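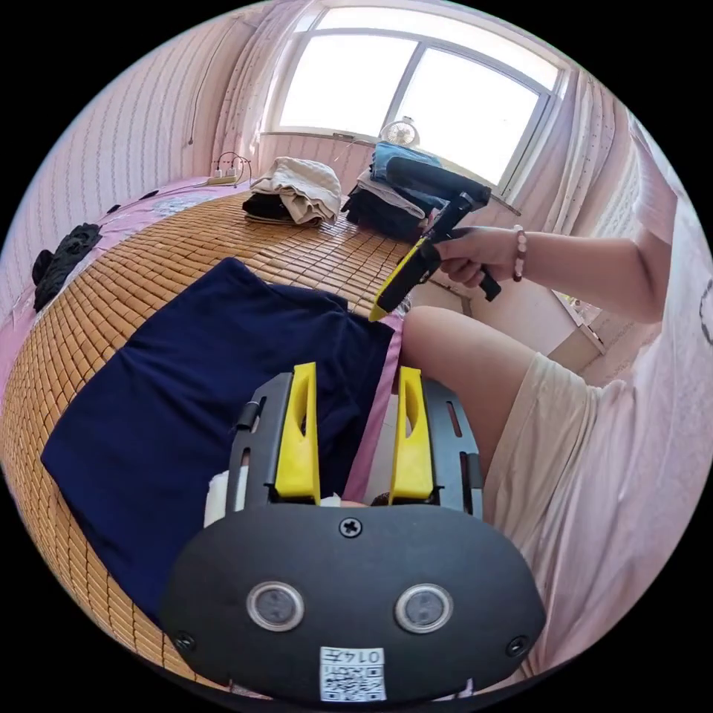

Unit 0147, folding practice on the bamboo mat. Navy one with the pink strap.

October, started 4.15 pm

Practice for the Grillix round. Club rules now say 27 folds per person before anyone touches the scoring sheet. Got to 19. Stopped when the light went.

Notes while I remember —

Strap is the pain. Slides under the fabric when the second hand comes across, then teh next pinch picks up both. Try: strap out to the right first, flat, THEN fold. Anselmo says tuck it inside before starting. Not convinced, will do 4 each way and compare.

Denim fine. Thick edge, easy to find. Thin stuff much worse, fingers close on mat as often as on cloth. Barrios team apparently practise on a towel — ask them.

Keep both tips in view at the start of every take. Said this last time as well. Threw away two takes for it.

Naming: Plornent_fold_ then number, no spaces. Whoever saved theirs as "new new final" please rename, the Paster script skips it and doesnt warn you.

Set Paster to drop anything under 3000 frames. Might be too strict for the short folds, they only just make it. Leave for now, look at the reject folder before changing it.

Anselmo Alcaraz to do the trouser set next, same mat, same order of pile so we can compare. I'll write up the strap thing.

To do
spare screws for the finger mounts
charge both units overnight
copy card before wiping!!
ask Barrios lot re towel

Packed up 6.40.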